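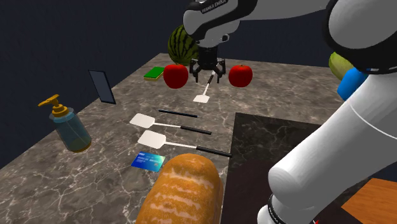
I have been cooking in other people's kitchens for most of my adult life (rentals, in-laws, one very damp cabin near Sivdale), and I've come around to a strong opinion about what belongs in them, which is less. I don't mean the monk version, with a bowl and a stick. I mean that most of us could give away half the drawer and eat just as well. Take the spatula. The small white one standing blade-down on the gray marble counter is a perfectly good size for nearly everything I do at a stove, and yet I used to own 6 of the things, and I still stood there every morning with the eggs going brown at the edges, digging for the one I liked.

The digging is what got me started on this. When we moved out of the house on Greda Street I packed the kitchen last, like a fool, and it took longer than the rest of the place put together. I found a cherry pitter. I found a second cherry pitter! I don't even like cherries that much, and when I do eat them I spit the stones into a saucer like everybody else. There was a gadget for slicing bananas and a gadget for slicing eggs, and if you'd handed me one of them in the dark I couldn't have told you which it was.

Now, I know the argument on the other side, because I've made it myself in the checkout line. It's only a few dollars. It'll save time. You'll start making your own ravioli. And sure, some people do start making their own ravioli, and I've eaten at their tables and been grateful. But a tool that you use twice a year has to be stored, washed and moved out of the way on all the other days, and I never once put that on the bill when I was standing in the store feeling hopeful.

My big lesson was a stand mixer. I paid $435 for it, one October when I'd decided I was going to be a bread person, and it was a lovely machine and I have nothing bad to say about it. It weighed a ton. It lived in a low cupboard behind the roasting pans, and getting it out meant kneeling on the floor and saying things I wouldn't say in front of company. I baked with it for a month or so. Then I went back to buying my bread from the Liyanage bakery at the bottom of the hill, where they're much better at it than I am, and the mixer sat there being expensive until my niece took it away. She uses it constantly. Good! That's where it should have been all along.

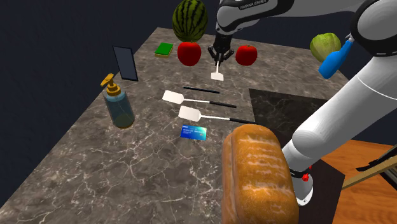
Apples, bread and a watermelon: most of a July lunch, and hardly any of it needs a gadget.

People get a little touchy when I bring this up, I've noticed. Kitchen stuff is tied up with who we think we're going to be. Getting rid of the fish kettle feels like admitting you're not going to poach a whole salmon for your friends, and maybe that stings a bit. It stung me. I held on to my fish kettle through three moves and I'd only ever used it to soak a paintbrush.

And I'll give the other side this much: some single-purpose things earn their keep. I would fight you for my lemon squeezer. My father's potato masher is staying no matter what, and I hardly ever mash a potato. I'm not running an inspection here, I just think a thing ought to be used or loved, and most of what was in my drawers was neither, it was just there from the last time I'd been in the Zaron outlet with a coupon.

What I do these days is pretty loose. If I haven't reached for something in 30 days, it goes in a box in the hall closet. If I go looking for it, it comes back, no hard feelings. The holiday things get a pass. Most of the box I never think about again, and every so often I drive it over to the thrift store and try very hard not to go inside and have a look at their shelves.

I will say that I cook more now. I'm not any better at it, my rice is still a coin toss, but I can see the counter, and I know where the knife is, and there's space to put down a cutting board without shoving a toaster into the wall. Last week I made a tomato salad at ten at night for no reason except that it was easy to start. If you've got a cherry pitter you love, please keep it. If you've got two, I'd start with the spare.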